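Pejman Najafi
February 16, 2020

1/ A few posts on block-printed cloth, after a weekend going through the pattern books at Gadthorpe. I was there for the vine and flower papers mostly, but the cloth books turned out to be the better half.

2/ The works ran from a converted corn mill. They kept a sample of everything they printed, pasted in with the colour recipe and the name of the buyer. The book I spent longest on has 388 samples in it. Some have faded badly at the fold.

3/ Most of the designs are trailing vines. A vine is a practical thing to print. It wanders, so the eye doesn't stop at the place where one block ends and the next begins. Stripes and checks show every slip.

4/ Off-white grounds sold best. The order letters say so again and again. Dark grounds needed more dye and more washing, and a whole length could be spoiled at the last rinse.

5/ The browns and tans came from the same dye bath at different strengths. Greens were harder. They printed blue first and went over it with yellow, and where the yellow has gone you get blue leaves. Look for that on old curtains.

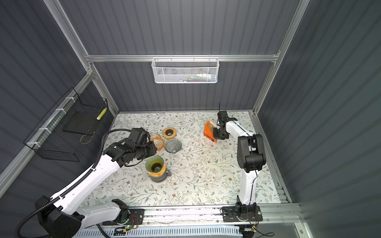
Vines, small leaves and brown and tan flowers on an off-white ground.

6/ The pattern never really went away. You still find thin branching stems and scattered flowers on table coverings, drawer paper and bedding. The modern ones are lighter in colour than anything in the Gadthorpe books.

7/ A good block was pear wood, with pins hammered in for the fine stems. Susow was the main cutter for the works. His initials are on the back of the ones that survive. One order was for up to 600 yards from a single set, and the set had to be recut afterwards.

8/ Gisler, the rival firm down the valley, went over to rollers early. Their vines are neater and the repeat is shorter. Put the two side by side and you can pick out the roller cloth from across a room.

9/ If you want to see the books you need to write ahead. Bring a pencil, pens aren't allowed. The reading room closes for an hour at lunch and there's nowhere to eat on site.

10/ I'm going back in December for the letters, which I only got halfway through. If anyone has Gadthorpe cloth at home with a number stamped on the edge, please send me the number.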